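Firko Politics Talk: transcripts and episode notes

Version 2, last changed Tue 23 July

This package holds the transcripts, speaker labels and episode notes of Firko, a web series in which local politicians and voters talk about daily life and public work. The series was made by Jundano, a small video publisher, and the transcripts were prepared by Rūta Petrauskas and Weidong Hao. If you only want to read the conversations, open the folder "text" and ignore the rest.
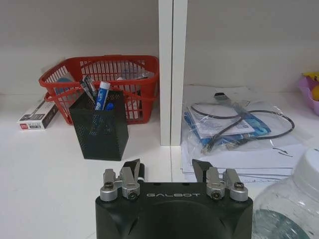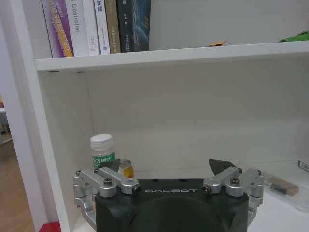 Shelves, both times.

What is in the package

text: one plain text file for each episode, in UTF-8. There are 40 episodes.
speakers.csv: the list of speakers, with their role in the episode (host, guest, audience).
notes: short episode notes as they were published with the video. A few of them are only one sentence long.
topics.csv: topic labels for each episode. There are 12 possible labels, for example housing, buses, schools, child care and council budget.
changes.txt: what was corrected between versions.

The video and sound files are not included. Please do not write to us to ask for them, we have the right to share only the text.

How the transcripts were made

The first draft of each transcript came from speech recognition software. After this, one of us listened to the whole episode and corrected the draft by hand. Weidong did the first half of the series and Rūta did the second half, so you may notice small differences in style. Weidong writes "OK" and Rūta writes "okay". We decided to leave this as it is.

We kept false starts and repeated words when they were longer than one word. We removed "um" and "uh" everywhere. Laughter is marked as (laughs) only for the host and the guests. When two people speak at the same time, the line begins with a plus sign, and the order of such lines is the order in which the speakers began.

Places where we could not understand the words are marked as (unclear). In the whole package there are 262 such places. The greater part of them is in the episodes with a live audience, where the people in the back rows had no microphone.

Speakers and names

Hosts and invited guests appear with their full name, as in the published video. Members of the audience appear as "Audience 1", "Audience 2" and so on, and the numbers start again in each episode. This means that "Audience 1" in one episode is not the same person as "Audience 1" in another one, even if the same person did come twice.

When an audience member said the name of a neighbor, a child or an employer, we replaced it with (name). Names of elected people were kept. If you find a private name which we missed, please tell us and it will be removed in the next version.

Party names are written in the form that the speaker used. We did not add a party column to speakers.csv, although several readers asked for it. Some guests changed their party during the series, and one column would give a wrong idea of this.

Known problems

The quick question round at the end of each episode has very short answers, and the speaker labels there are less reliable than in the main part.

In the two-part episode called Ramanauskas, the second part begins before the first part is finished. The same lines can be found in both files. Please use the lines from the second file if you need each line only once.

Time stamps are given to the full second. They follow the published video, and they include the opening music.

The topic labels were given by one person and were not checked by a second one. Use them for finding episodes. For a serious comparison of topics we think they are too rough.

Searching the files

Any text editor will work. We used Deter, our own small search script, which is in the folder "tools" and needs no installation. It finds a word together with the line before and the line after. It does not understand accents well, so search for Ruta and Rūta separately.

Use

You may use the text for teaching, research and journalism if you name Jundano as the source. Quotations should be checked against the video before you print them, especially when they come from a line with a plus sign.

The next version is planned for September. It will contain corrected speaker labels for the quick question rounds.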